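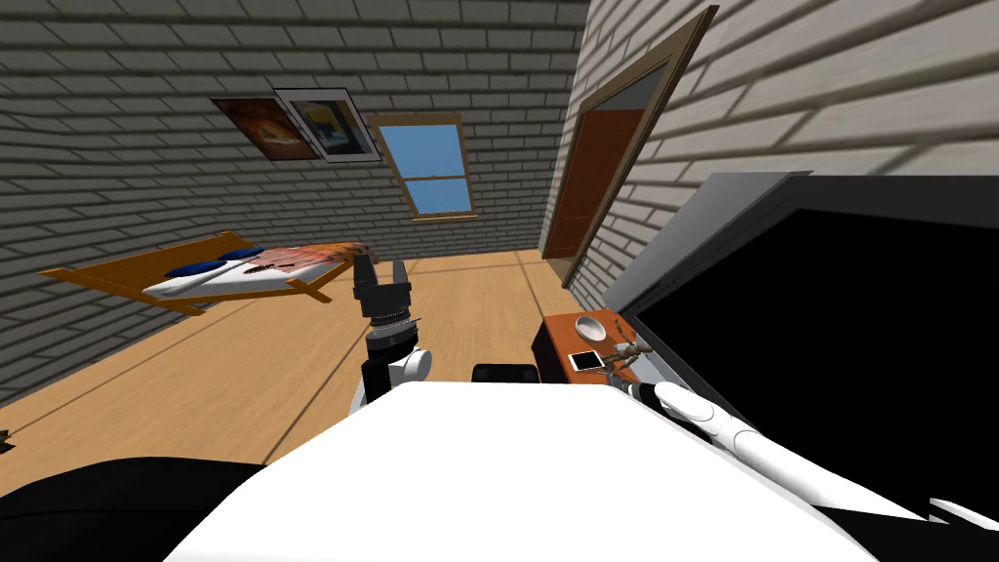 Bedroom with gray brick walls and a light wood floor.

Ersoy
Sunday

ok moving thread. third move in five years and I keep making the same mistakes so writing it down this time

Read the lease on a day you are NOT tired. I signed with Ninden at the end of a work day and missed the part where you give notice 51 days ahead. Not 30. Not 60. Who picks 51

That cost me most of a month's rent. still mad

Deposit was 1,000. Got some of it back, the letter said "general cleaning" and no other words. I wrote back asking for a list, with prices. They sent another check two weeks later and still no list. Always ask for the list

Boxes: liquor store on Umar Street gives them away in the morning. Small, strong, good for books. Do not put books in a big box. I did it again. I know better

Bag of screws gets TAPED to the thing the screws came out of. Not in a safe place. the safe place is gone forever

Wednesday-ish before the move is when you should stop buying food. I moved half a freezer across Skondwood in a cooler with a broken lid, peas everywhere

Van rental was 29 for the morning, then miles, then gas, then a "recovery fee" I never got a straight answer on. Ask for the total with your stops already in it

Measure the stairs. Everybody measures the door. The door was fine. The couch lived on the landing for two nights and my new neighbors met the couch before they met me

(they were very nice about it. one of them sat on it)

First night stuff goes in the bag that rides with you: sheets, charger, toilet paper, one towel, a knife for the tape, meds, something for breakfast. I forgot the sheets, slept under a coat

Put the bed together first. before you open ANYTHING else. By 9 at night you will not have it in you to find the other side rail

Change your adress with the bank before the post office forward kicks in, mine took forever and a new debit card went to the old place

Same for the car insurance. Mine went up eight bucks for going across town??

Take the meter reading yourself on the way out. Write it on paper and email it to yourself too. Old place billed me for a week I wasn't there and that email fixed it in one phone call

Somebody asked if I'd hire movers next time. Yes. I'd eat rice for a month and hire movers

Still have four boxes marked MISC. not opening those teh rest of the day, going to find my coffee pot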